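Picture rail

A picture rail is a narrow strip of molding fixed high on the wall of a room, from which framed pictures are hung on hooks and cords. The idea is a simple and rather kindly one: the hook slips over the top of the rail, the cord hangs down, and the wall itself never has to suffer a nail. Rails were especially welcome in houses with old plaster, which crumbles easily and is tiresome to patch.

The height of the rail depends a good deal on the room. In tall rooms it usually runs well below the ceiling, and the band of wall above it may be painted a lighter color or papered in a different pattern. In lower rooms it sits close to the ceiling - sometimes so close that there is barely space for the hook.
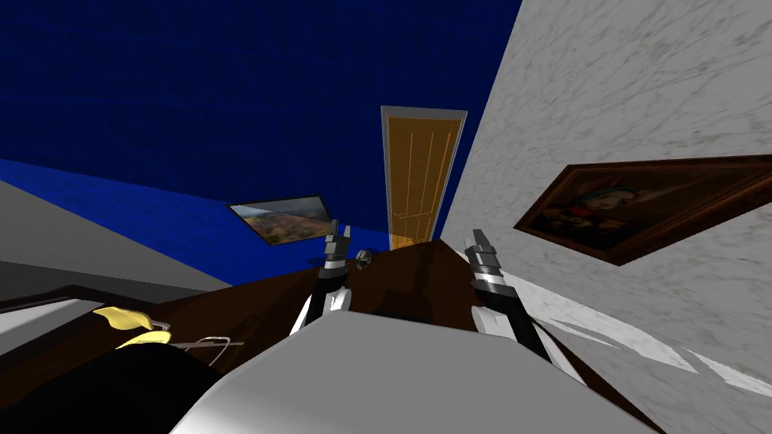 Landscape picture on the wall of a room, computer rendering.

Most rails are made of wood, though plaster and metal ones are also found. The top edge is rounded or grooved so that the hook can get a proper grip, and a hook made for one shape of rail may not sit safely on another. A heavy picture is generally given 2 hooks and a separate cord for each, which spreads the load and keeps the frame from tipping sideways whenever a door is shut.

In the town of Skermont, many of the older row houses still have their first rails, often under so many coats of paint that the groove has all but filled up. The Clokberg House museum, in the same town, hangs its whole collection of local views this way and rearranges the rooms every May, with no filling or repainting to be done afterward. Visitors often remark on the long cords, which are left in plain sight as they would have been when the house was lived in.

See also: Chair rail, Cornice, Crown molding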